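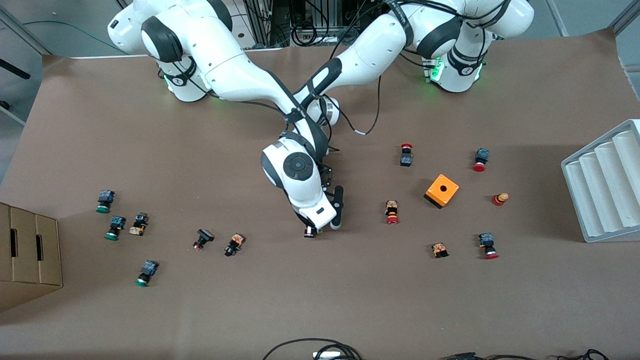
Can a robot do your chores yet? Some of them, slowly.

Picking things up is easy for you. Your fingers feel when a sock is soft or a cup is slippery, and they change their grip before you think about it. A robot hand often has just two stiff fingers. It has to work out where a thing is, which way it is facing, and how hard to squeeze.

Factories have used robot arms for a long time. Most of those arms do one job, and the parts arrive in the same spot every time. Mix the parts up on a table and the job gets much harder — every piece lies a different way.

Homes are harder still. Think of the floor of your room. Now think of it tomorrow.

Try this: put on thick mittens and sort 12 buttons by color, using one finger and your thumb. Time yourself. If it takes 90 seconds, try again with your bare hands and see how much faster you are.

Next: How do robots see?

Contact Filstead Science Pages | © Filstead | Back to top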